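# Automation at the Hidovell packing works

**Hidovell** is a contract packing business whose kitting department began moving from manual to robot-assisted work in March. The department fills storage boxes and divided trays with small cartoned goods for pharmacy and household customers. Its automation programme is known internally as Provow.

## Demonstration work

Under Provow, packing tasks are first performed by staff using hand-held grippers. Recordings of these sessions are used to train the arms on the packing line.

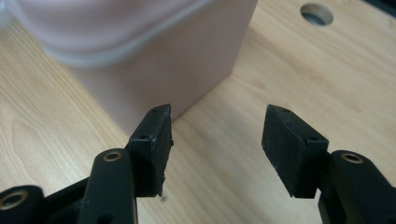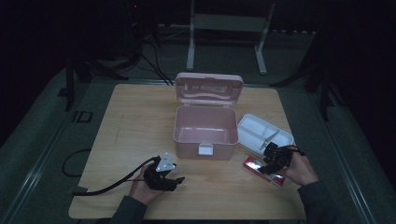 *Hand-held grippers at a table with a pink plastic box.*

A standard task has four stages: opening the box, placing the insert, loading the cartons and closing the lid. Each operator records 400 repetitions of a task before it is passed to the line. Repetitions in which an item is dropped are kept and labelled separately.

## Effects on staff

The department employs 106 people. Seven were transferred to full-time demonstration work and regraded as technical operators. Selection was based on packing experience, and no previous knowledge of robotics was required.

Rosaire Ross, the shift manager, recorded a fall in heavy repetitive lifting on the line, but also an increase in complaints of wrist and forearm strain among demonstrators. Sessions were shortened as a result, with a change of task at each break.

Pay proved a more lasting subject of dispute. Piece rates had rewarded speed, whereas demonstration calls for slow and even movement. An hourly rate for demonstrators took effect on 2 October 2020. The agreement also gives staff the right to know which tasks their recordings are used for.

## Line performance

The line, supplied by Lavoie, packs 860 boxes per shift. Hinged lids and thin tray partitions remain the main causes of stoppages, and these are cleared by hand. Audrey-Anne Després, the process engineer, has kept mixed orders at the manual benches.

## See also

- Rallatia (packing site)
- Piece work
- Repetitive strain injury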